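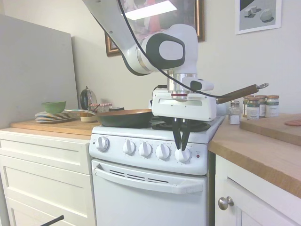
Figure 1. Gripper fingers on the right-hand stove knob.

Eltport Robotics Club: Kitchen Bench Guide
Section 3. Knob task set-up

Read Section 2 (power and emergency stop) before you start. You need two club members for this section, one at the laptop and one at the stop button.

3.1 Before power-up

1. Check that the stove is unplugged at the wall. The knob task is always run with the stove off.
2. Turn every knob to the off mark by hand.
3. Look along the arm cable. It should hang in a free loop with enough slack for the wrist to turn.
4. Start the Candosska launcher on the laptop and choose "Knob" from the task list.

CAUTION: Keep hands off the counters on both sides of the stove while the arm is enabled.

3.2 Wrist camera check

5. Open the wrist camera view. Close surfaces look soft in this view, and white parts show little contrast. Do not adjust the lens to correct this.
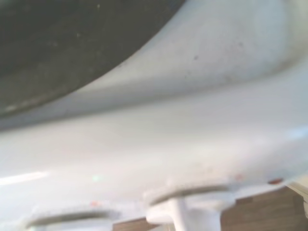 Page last changed: 16th October

6. If the picture freezes, unplug the camera at the laptop end, wait 12 seconds and plug it back in.
7. Save one still to the Mondus folder under your team name.

Note: Teams entering the Kashindye Cup in April must keep their stills until judging is over.

3.3 Placing the cookware

8. Put the frying pan on the front left burner with its handle out over the left counter.
9. Put the kettle at the back. Any other pan goes on a rear burner.
10. Jog the arm over the stovetop at low speed. Stop with the fingers pointing down and clear of the pans.
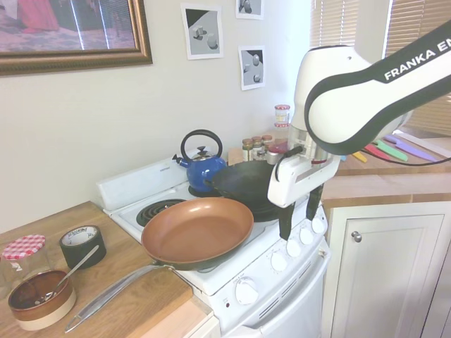 11. Lower the gripper until the fingers are on either side of the knob, then close it.
12. Turn the knob roughly a quarter turn and back. Repeat 3 times. If the fingers slip, open the gripper, raise the arm and go back to step 10.
13. Write the result in the bench log and disable the arm before anyone reaches in.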